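To: Flerkov users list
Subject: Re: Teleoperated demonstrations, handset handover

Members are asked to submit demonstrations for the handset task by the end of June. The phone may start flat on the table, and operators should approach slowly. 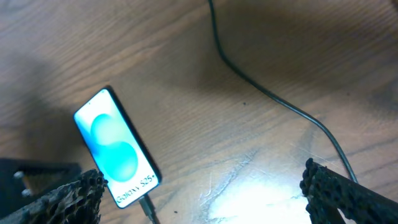 Kaplan wrote:
> Must both arms be driven by one operator? Our site has 2 people on
> shift and would prefer to share the work.

One operator should drive both arms - shared control has given uneven timing at Trasier. The set holds 933 accepted demonstrations against a target of 1,000. One arm may lift while the other waits with its jaws closed.

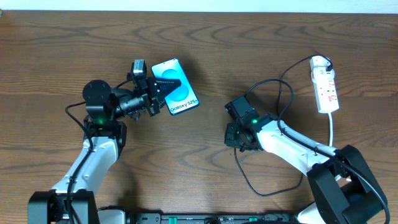

Recordings should be sent with the joint logs from both arms, using the Plomum naming rules.

1. Wrist views. Check each wrist recording before upload.

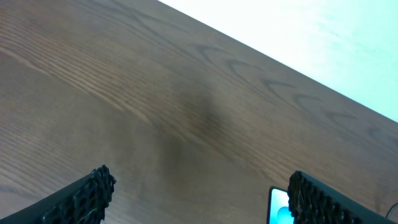 2. Handover. Bring the grippers together over the middle of the table.

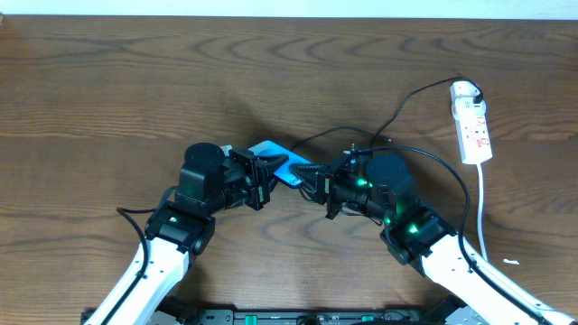
Pauses of up to four seconds are acceptable. Longer pauses should be marked in the log - please do not trim them.

Flerkov list office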